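Skallgate glaze room, shared notebook
28 Nov 2020

Kiln first, because everybody is going to ask me about the kiln. The bisque got up to 969 C and then just sat there. It held at that number for 45 minutes while I stood next to it like it was going to tell me something, and then the Østergaard controller threw its error and shut the whole thing off. I wrote down the time on the wall sheet, turned the breaker off and went home. Did not open it. Koen, I know you would have opened it.

Cool by this morning, so I had a look. The bottom element is sagging out of its groove on the left side, and there's a bright spot on it that I don't like at all. My guess is the element is on its way out and the other ones couldn't carry the load for the last stretch. Could also be the relay. Koen has the meter (please bring it back, it's been in your van since before we painted) and when he's in we can check the resistance cold and know for sure. I'm not ordering anything until then. The last time we ordered on a hunch we ended up with a thermocouple that fit nobody's kiln, and it's still in the drawer if anyone wants it.

The pots are okay! Underfired a little, but okay. They rang a bit dull and they drink water faster than I'd like, so if you glaze from that load go thin, and count a shorter dip than you're used to. The Jundia clay always comes out thirsty anyway. Sheyla's tall bottles were on the top shelf and seem to have gotten more heat than the rest, so I'd treat those as normal.

Right, the glaze itself, which is what I actually wanted to write about.

I remixed the oatmeal matte, 2000 g dry, same recipe as the card on the cabinet door with the one change Pushpa suggested, which is swapping a little of the whiting for wollastonite. She thinks the pinholes are from gas coming off late and I think she's probably right, though I've blamed the pinholes on so many things by now that my opinion isn't worth much. Weighed everything, ticked it off on the card, sieved it twice. The second time through the sieve was where I found out that the talc had clumped. It looks fine in the bag and then it's little white peas. Whoever left the bag open by the sink, it was me, I'm fairly sure it was me.

Water: I added too much. I always add too much. I was chasing the clumps and kept topping it up, and by the time it was smooth it was like skim milk. Let it settle overnight, took the clear water off the top with the turkey baster, and saved that water in a lidded jar with a label. Please don't throw it out. If the glaze is too thick after the next stir, use that jar before you use the tap, otherwise we lose whatever dissolved into it.

Then it hard-panned on me. Of course. The bottom of the bucket was like a sidewalk and it took me most of 2 hours with the paint stirrer and then my arm to get it moving again. Added a pinch of Epsom salts dissolved in warm water and it got noticeably creamier within a couple of stirs - very satisfying, I called Paraskevi over to watch and she was polite about it. I've written "Epsom added" on the lid with a date so nobody puts more in. Too much and it goes to pudding, as we learned from the celadon.

Test tiles. I did the usual stamped ones out of Jundia, single dip, double dip, and one with the glaze brushed over the iron slip. Also did a set over the Clasadeck underglaze, mostly the blue and the rust, to see if the matte eats the color. The old version of the oatmeal did terrible things to the rust. It went the shade of weak tea and Thanasis had to explain to his sister why her mug looked like that. I have hopes for this one. None of the tiles are fired yet, obviously, see kiln.

One thing I noticed while dipping: the double dips cracked as they dried, fine lines across the thick part. Mostly that means too much clay in the recipe or too long between coats. I'd gone off to answer the phone in between, so I'm going with the second one for now. I rubbed the cracks in with a finger and left one tile alone on purpose so we can see if it crawls. It's the one with the X scratched on the foot. Don't fix it, please, even though it will bother you.

Cones: we're nearly out of the mid-range ones. I put the last handful in the coffee can above the wedging table. Add it to the list for December along with wax resist, and the good sponges, the dense ones that don't shed.

Shelves need scraping. I did the two worst ones outside with the rubbing brick and a mask on and gave them fresh wash, and they are leaning by the back door. Leave them until they're properly dry, they'll spit if they go in damp. The half shelf with the celadon puddle on it I've given up on. I tried the chisel from both sides and all I did was lift a chip out of the shelf itself. It can hold up the fan.

Sheyla asked whether we could slow the cooling on the next glaze firing, to give the matte more time to grow its crystals. I'd love to. I think we should do one firing the plain way first so we know what the new recipe does by itself, and then run the slow cool with the same set of tiles. I made enough tiles for both and they're in the tray marked SECOND, wrapped in newspaper. If we change the recipe and the cooling at once I'll be back here in a month writing the same page with more question marks.

Pushpa also wants a try with a bit of rutile for a warmer break on the edges. Small batch only, in a yogurt tub, and not in my bucket.

So the order of business, once the kiln is alive: an empty run with a cone on each level to see how even it is, then re-bisque anything that feels too soft, then the oatmeal tiles.

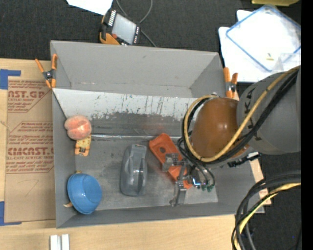

And if the element does turn out to be dead, I'd change the bottom pair together while the lid is off and the wiring's exposed. Koen, meter please.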